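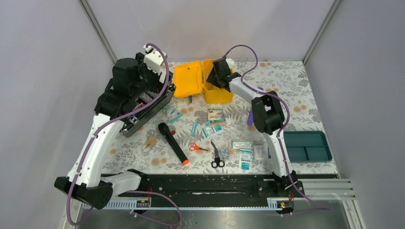
Sukden has passed the external audit of its Grimivmont support service and will hold accredited provider status for the next three years, the organization confirmed in January. The service offers housing advice, safety planning and casework to adults leaving abusive households.

The audit covered referral handling, risk assessment, staff supervision, record keeping and client feedback. Each area was scored separately, and a provider must reach the pass mark in all five to be accredited. A high score in one area cannot offset a low score in another.

Assessors reviewed 80 closed case files, selected by reference number, and interviewed 27 current and former clients who had agreed to take part. Interviews were held by phone or in person, with no Sukden staff present. The files were checked for a signed consent form, a dated risk assessment, and a record of each contact with outside agencies.

The Grimivmont service received 965 referrals during the audit period. Most came from health clinics and housing offices, with the remainder made by clients themselves. Under the standard, first contact must be attempted by the end of the next working day. When a call is not answered, staff may leave a message only if the referral form states that it is safe to do so.

The assessors made two recommendations. The first concerns case transfers: when a client moves from one caseworker to another, the reason must now be entered in the file along with the date. The second asks for interpreter bookings to be logged separately from general appointments, so that delays can be measured. Both changes are to be in place before the interim review.
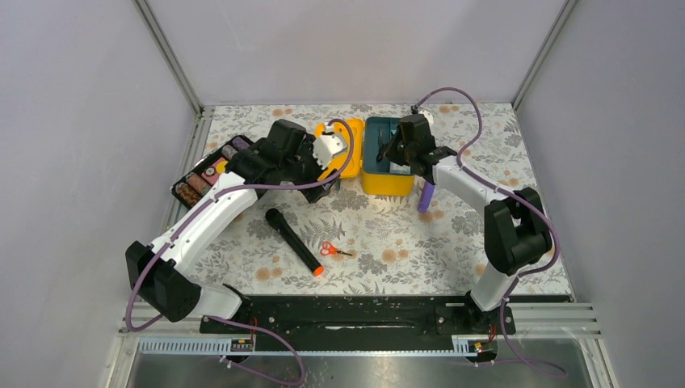

Work table with two robot arms and a patterned cloth.

Enikő Tóth, service manager at Grimivmont, said the transfer rule had already been written into the case procedure. "The form had a date field and no reason field. We added one, and supervisors check it at the monthly file review," she said.

Case records will move to the Nosier system later this year. Access will be limited by role, and safe contact instructions will appear at the top of each record. Paper files will be kept in locked storage until the transfer has been checked.

The Bíró outreach office was not included in this audit. It opened after the review period began and will be assessed separately. Referrals for Bíró continue to go through the Grimivmont intake line, which is open from 9 a.m. to 5 p.m. on working days.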